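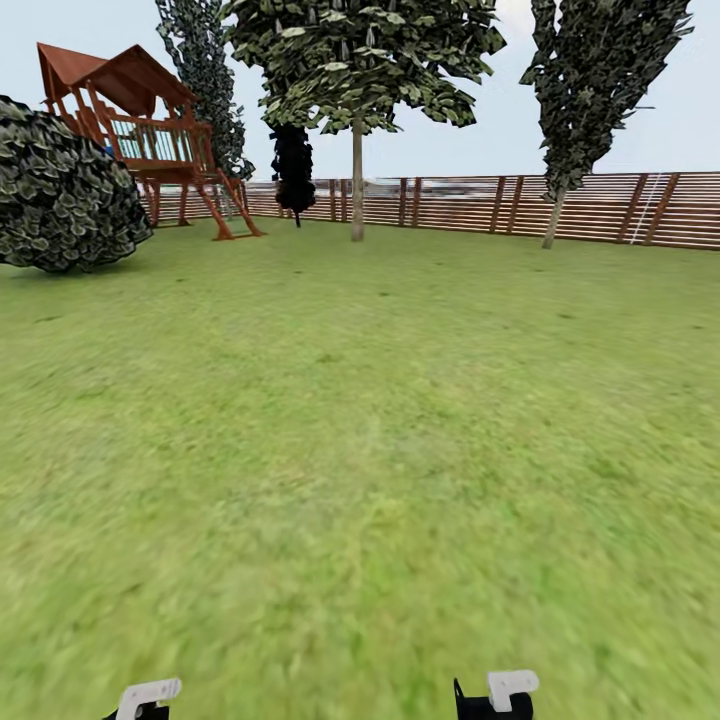

Kindus garden words list, readme. Plain word list for back gardens, the stuff people say when they ring a fencing firm or a paving yard and can't remember what the thing is called. 348 entries, one per line, tab between the word and the meaning. Made for the Fustivix spelling checker first, then people wanted it for quote forms so it got split out. Entries go by how a person would look at a garden, ground first and then the edges, so a wide flat lawn with a long wooden fence across the far side gets you "lawn", "fence", "board", "boundary" before anything fancy. Trees come after that. Sheds last, sorry shed people.

What's in the folder

words.txt - the main list
variants.txt - regional words, 97 of them, mostly northern. Needs more from Wales
pairs.txt - words that get mixed up (patio / terrace, kerb / curb, gravel / shingle)
old.txt - dropped entries, kept so old links dont break

No plurals unless the plural is odd. No Latin names at all, there are better lists for that. Trade names taken out in December after a grumble, a couple may have slipped back in with the Gouveia merge, tell me if you spot one. 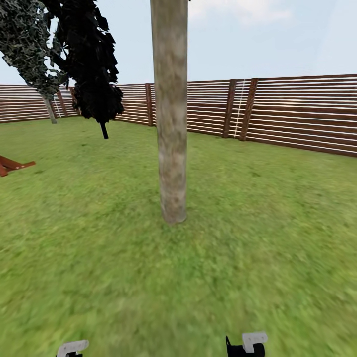 Columns in words.txt: word, meaning, group, source. Group is one of ground, edge, plant, water, building. Source is either K (mine) or G (Gouveia). Where both lists had the word I kept the shorter meaning. Not always the better one, I know. "Coping" is still wrong, it only gives the wall sense and leaves out ponds.

Spelling is British all through. Grey, mould, storey. If you need American run the swap script, it does most of it but it misses "plough" for some reason and it will wreck "draughtboard paving", so check that by hand.

Known problems

- 17 entries have no group, they're at the bottom marked ??
- "haha" sorts before "ha-ha" and both are in there
- blank line at the end of pairs.txt upsets the Buson importer, delete it before loading
- accents came out as rubbish in old.txt, not fixing

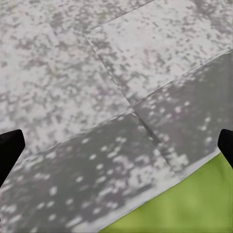
Changes since last time: edge group tidied, three kinds of trellis down to one. Paving words checked agianst a second list. "Slab" and "flag" now point at each other. "Sett" added, can't beleive it was missing. Water group untouched.

Use it for what you like, say where it came from. No promise that any of it is right for legal stuff, boundary words especially, the meanings are how people talk and a solicitor will want something else.

To add a word: one line, same columns, bottom of the file, I'll sort it. Please look in old.txt first in case it was thrown out already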